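Re-padding the fingers on Clerik (and everything else I ended up fixing)

8 September 2021

So I finally did the fingers. If you've been reading for a while you'll remember me grumbling all spring about Clerik dropping things, and about how I was going to get to it next weekend, and then the next one. Well, it's done! It took two evenings longer than it should have and I now own a lot of double-sided tape.

For anyone new, Clerik is the tabletop arm that lives in my workshop in Grandham. I bought it used from Dursun, who were clearing out a training room, and it arrived in two crates with one cable missing and a teach pendant that smelled like somebody's lunch. The name was on a sticker on the base. I left it there. It has a two-finger gripper and a little camera up at the wrist, and I use it for small pick-and-place stuff, mostly kitchen things and toys, because those are what I have lying around and they're awkward in useful ways.

What was going wrong

The symptom was boring. Clerik would pick something up fine, carry it fine, and then somewhere in the last inch of travel the thing would rotate in the fingers. Blocks, no problem. Anything with a long handle, hopeless. It would grab a spoon at one end and the handle would slowly sag until it was pointing at the floor.

I did what I always do, which is blame the software. I slowed the moves down. I raised the grip force, then raised it again, then got scared and put it back. I spent a whole evening on the wrist rotation settings (do not recommend) and convinced myself for a day or so that there was play in the last joint. There wasn't. I clamped a dial indicator to the table, pushed on the flange with my thumb like a caveman, and the needle barely moved.

Then I did the thing I should have done first and looked at the pads. Etenesh had told me to do this back in December, for the record. She said "look at the pads" and I said yes yes and went back to my settings.

They were shot. The left one had a shiny stripe worn right where the fingertips meet, and the right one had started to peel at the back edge, so when the fingers closed they weren't closing flat. There was a tiny wedge of daylight at the very tip if you held a flashlight behind them. Of course a thin handle is going to swivel in that! It was only being pinched on a line.

Getting the old stuff off

Power off first, and pull the air or the plug or whatever yours runs on. I know you know. I once had a gripper close on my knuckle because I'd only paused the program, and I still think about it.

The fingers on mine come off with two screws each, and then each pad is held by a small screw near the bottom plus adhesive. The screw is tiny and of course it's the one with thread locker on it. I warmed it with a soldering iron for a bit, then used a good driver, a properly fitting one, pushing down hard. The left came out sweetly. The right one I chewed up slightly and had to finish with a pair of pliers, with a lot of language.

The adhesive was the real job. I tried a plastic scraper, then a hair dryer and a plastic scraper, then isopropyl and a hair dryer and a plastic scraper (not at the same time, please, let the alcohol dry off completely before you bring heat anywhere near it). Somebody before me had put new tape on top of old tape, so there were two layers, and the lower one had turned to something like toffee. It took most of an evening. I listened to an entire audiobook about lighthouses.

Mark your fingers left and right before you set them down, by the way. I used a paint pen on the inside. I didn't the first time, and I had to work it out from the wear marks.

New pads

I'd ordered a sheet of Sandetti grip material, the black one with a bit of texture. It cuts well with a fresh blade and very badly with the blade you've been opening boxes with. I made a cardboard template first, traced it, cut it slightly big, stuck it down, and trimmed it flush once it was on the finger. Trimming in place gives you a much better edge at the tip, where it matters.

A few things I'd do the same again:

Wipe the bare finger twice and don't touch it after the second wipe. My first attempt lifted within an hour and there was a lovely clear thumbprint underneath.

Clamp overnight. I closed the fingers on a flat scrap of aluminum wrapped in wax paper and left it until morning.

Don't run the pad past the tip. I was tempted to wrap it around the end for extra grip, and I did, and then I couldn't get under anything thin. Off it came.

Put the screw back without crushing the pad. Snug is plenty. If you can see the material bulging around the head you've gone too far.

Re-zeroing

New pads are a different thickness from worn ones, obviously, and I'd somehow managed to not think about that at all until Clerik closed on thin air and reported a successful grasp. So you have to teach it where closed is again.

On mine that means jogging the fingers together by hand in the smallest step until they just kiss, and saving that as zero. Then I open to full and check the count. The old closed value was 294 and the new one is 341, which looks like a lot written down but is really just what a fresh layer on each side does to it. I wrote both on masking tape and stuck it inside the controller door with all the other masking tape.

Then the tip. With different pads the spot where the fingers really meet has moved a hair, and the camera has to agree with that. I ran my usual touch-off: a sharpened dowel standing in a block, approach it from four sides, nudge until the point sits right between the fingertips every time. Then I redid the camera offset. The first result was garbage. I did it over and got more garbage, and then discovered the camera bracket had worked itself loose while I was leaning on everything with my pliers. Quarter turn with a hex key and it all came good. Check your bracket before you check your math!

While the cover was off I also re-dressed the cable at the wrist. It had been rubbing on the edge of the bracket and had a flat spot on the jacket, not through to anything yet. I gave it a longer loop and moved the tie, and ran the last joint end to end slowly while watching the loop with my nose practically in it. It clears. Dagim would tell me to sleeve it, and he's right, and the sleeve is in my cart.

The spoon test

My test for thin handles is a measuring spoon and a plastic cup. Grab the spoon at the bowl end with the whole handle hanging out to one side, so gravity is doing its worst, bring it over the cup, and hold. The cup goes on a coaster so I can tell if it's been nudged, and I leave the usual clutter around it, the wooden box with the slot and the toy carrot, since an arm that only works on a clean table is no use to me.

I was a coward about it the first few times and kept the speed at 8 percent. When that seemed okay I turned it up a bit, and then a bit more, and left the force where it had been before I started fiddling. I left the wrist view up on my laptop the whole time, because from up there you get a really good look at how the pads are sitting against whatever they've got hold of.

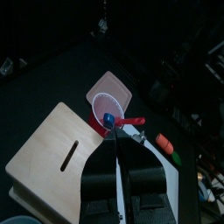
Corey Doolan wrote back that I should re-check the closed position after a week, as fresh adhesive keeps settling under load and his own zero drifted enough to start missing thin stuff again. He also wanted to know if I'd put any thread locker on the pad screws. I hadn't. I went straight out to the workshop and did it, the weak purple kind, one dot each, and I've put a reminder on my phone for the zero.

On the looking-after side I've promised myself a routine, and I'm putting it here so I can be shamed. Wipe the pads with isopropyl before each session. Close the fingers with a flashlight behind them and look for daylight. Wiggle the camera bracket. Once a month, the dowel. It's ten minutes and I spent half a year not doing it.

The cycle counter in the controller said 1729 when I put the new pads in, and I've written that on the tape as well so I'll have some idea how long this set lasts. I have no number for the old ones. They came with the arm and could have been on there since the training room days.

Leftover Sandetti sheet is in the drawer under the vise, enough for maybe two more sets if I don't mess up the cutting. Gilang, if you still want a piece for yours, let me know before I start using it for drawer liners. Next job is the sleeve on that wrist cable, and then I want to have a go at the emergency stop button, which has gotten sticky and which I should probably have started with.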